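Do You Really Need a Special Cleaner for Every Floor?

Walk down the cleaning aisle and you'd think stone, tile and vinyl all had to be washed by different people with different degrees. I counted on the labels to tell me what was in the bottles, and mostly they told me about "shine technology." So I spent January washing my floors with as little as possible.

Start dry. Grit is what scratches a floor, and pushing it around in soapy water doesn't help. A microfiber dust mop gets most of it. So does an old vacuum with the brush bar switched off. Corners need a hand brush, whatever the mop ads say.

For sealed tile and vinyl I use a bucket of warm water and a small squirt of plain dish soap. Small means a teaspoon. If the floor feels tacky afterward, you used too much, and the cure is a second pass with clear water – buying a "residue remover" is paying twice for the same mistake.

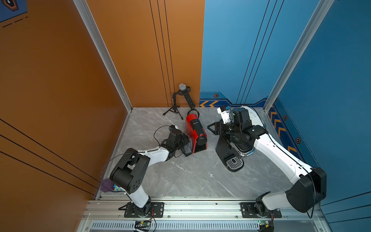

Vinegar is where I part ways with most tip pages. It's fine on a hard-water ring in the toilet. On marble and limestone it etches, and a dull spot on real marble won't wipe off. If you aren't sure whether you have stone or a printed pattern, look at several tiles. Prints tend to repeat. When in doubt, treat it as stone and leave the acid alone.

Steam mops I can't recommend with a straight face. I borrowed a Rundance for 5 days. It left the kitchen looking much like the dish soap did, and plenty of vinyl makers say to keep steam away from the seams. Check the paperwork for your own floor before you spend anything.

The Vunlow concentrate claims 71 washes per bottle. Maybe, if you measure it with an eyedropper. I got nowhere near that, though it did smell nice.

Scuff marks: try a clean tennis ball or a dry pencil eraser first. Melamine sponges work too, but they're a mild abrasive and will take the gloss off if you lean on them.

Last updated March 2026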